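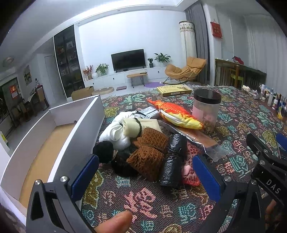

Mostly rolled and bundled, box still empty. Fish pouch at the back.

Search this forum
Enter keyword

Moving box: roll or fold?
Posted in Home & Tidying

brilov_iker
So I'm sorting my soft stuff before the April move and I went all in on rolling – the cream one has an elastic band, the rust knit is cinched in the middle, and so on. Now I'm looking at that long white box and wondering if I should stand them up or lay them flat. Also, do I put small things in the fish or does the fish go in whole?

mrs_salazar
Stand them up! You can see every roll and pull one out without wrecking the rest. I did my whole hall closet that way and I love it (my sister copied me within a week).

Kocsis130
Gotta disagree. Don't cinch knits, especially an open knit like that rust one. A tight band leaves a waist in it. Fold it loosely and put it on top.

brilov_iker
Hmm, it's a soft tie, but fair. What about the lacy red and pink one?

Kocsis130
Flat, between two smooth things. Lace snags on everything.

eino1027
I'd keep the fuzzy black bundle away from the cream roll – mine shed all over a white scarf. And fill the fish! Socks, hair ties, whatever. It has a zipper, use it.

mrs_salazar
Seconding the fish. Still rolling my knits though, sorry Botond.

Comments (3)

Rommel M.: That tablecloth is great, love the pink.

cabrera_home: Team fold.

Trini: Iker, tell us how it all fit!

Tags: packing, small spaces, rolling vs folding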